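Chapter 5
Selling the Season: Festive Campaigns in Fashion and Entertainment

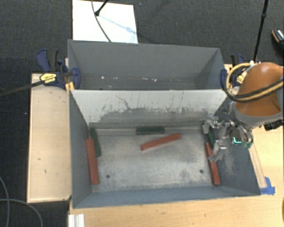

Every clothing label that sells for special occasions works to a calendar that its customers rarely see. By the time a holiday collection appears in shop windows, the designs have been settled for months, the fabric has been bought, and the faces of the campaign have been under contract for most of a year. This chapter examines how that calendar is built, who takes part in it, and how the photographs and short films that result come to be treated as entertainment news in their own right.

Chapter 4 dealt with the everyday lookbook, in which the garment is the main subject and the model is usually unknown to the public. The festive campaign has a different purpose. It places well-known performers in a setting that the audience recognizes from home, such as a shared meal, a wedding morning, or the arrival of guests. The clothes are still for sale, but the viewer is first invited to take an interest in the people wearing them. Entertainment pages report on the pictures as they would report on a film poster or a premiere, and fans discuss the casting as closely as the embroidery.

The chapter follows one case from beginning to end. Clotska, a mid-sized occasion wear label, began work on its spring wedding collection in February of the year before its release. The label had until then relied on a single studio photographer and a small group of regular models. For this collection it engaged Hidayat, a production house with a background in television drama, and asked for a campaign built around a family of 5 characters. The cast was drawn from Skasum, a serial then in its second season, and the pictures were taken over two days in a rented house in Dilley.

Several features of the case make it useful for study. The label kept full records of its planning meetings, including the ones in which proposals were turned down. The performers were already known to viewers as relatives, and this affected both the poses and the public response. The first set of pictures was also received poorly. Readers of fashion pages found the colors too dark for a spring wedding, and Clotska delayed the second release while the remaining outfits were photographed again. Students should read the account of that decision in Section 5.3 with care and consider what the label might have done earlier.

Section 5.1 sets out the stages of a seasonal campaign and the people responsible for each. Section 5.2 considers casting, with attention to the use of performers who have already appeared together on screen. Section 5.3 covers styling, color, and location. Section 5.4 turns to release and publicity, including the order in which pictures are supplied to magazines, entertainment sites, and the performers' own accounts. Section 5.5 discusses the rights of performers, among them limits on how long a picture may be used and rules that apply when children appear in it.

Before You Read

Choose a recent festive campaign by any clothing label and collect the coverage it received in the week after release. Note which outlets named the designer, which named only the performers, and which named both. Keep your notes, as they will be needed for the written exercise at the end of Section 5.4. The exercise calls for a report of around 200 words.

Terms Used in This Chapter

Edit: a small group of outfits selected from a larger collection and released under its own title.

Lead look: the outfit chosen to appear first in all publicity.

Hold date: the date before which an outlet agrees not to publish pictures it has received.

Usage period: the length of time for which a label may show a performer's likeness under contract.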